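Most people who move into a smaller place measure the bedroom first. They want to know if the bed fits. The kitchen gets a quick look, a cupboard door is opened and closed, and the lease is signed.

The trouble shows up in the first week. A small kitchen can hold plenty of things in its cupboards and still be hard to cook in, and the usual cause is a shortage of clear counter. You need a place to set down a cutting board, a place to put a hot pan, and a place for the dishes after they are washed. In many older apartments, one stretch of counter has to do all three jobs.

Grummont is full of apartments like that. The blocks along the canal were put up for single workers, and the kitchens were planned for people who ate lunch at the plant. Rents there have gone up, and now couples and small families live in the same rooms. The kitchens are the same size they always were.

The dish rack is where the argument usually starts. It takes up space all day and is used for an hour of it. Some households put it away after every meal. Others leave it out and give up the space for good.

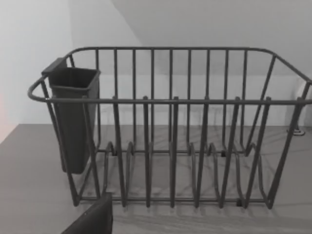
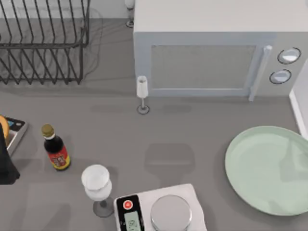
**Home & Rooms** | Words: Staff writer | Nov 21, 2023

A microwave raises the same question. It is deep, it needs an outlet, and once it has a spot it rarely moves. Flikton, a kitchen fitting shop in Jiltilport, tells its customers to decide on the microwave before anything else and then plan what is left. The shop charges a flat fee of $100 for a home visit, and the advice often comes down to moving one appliance to a shelf.

Shelves have limits. A wall shelf for an oven has to be fixed to studs, and many landlords will not allow it. A rolling cart is the common way around this. It can stand beside the refrigerator and go with you when you leave. Check the height before you buy, as a cart that is two inches taller than the counter can't be used as an extension of it.

The other option is to own less. One couple on the canal spent a weekend in February taking everything out of the kitchen and putting back only what they had used that month. They filled 11 boxes. Two of those came back upstairs by spring, mostly baking pans. The rest went to the Živković thrift store, where used kitchen goods fill most of the back wall and a good saucepan is gone by noon.

They still have the same counter. They chop vegetables at one end of it now and eat at the other, and the table they used to eat at is a desk.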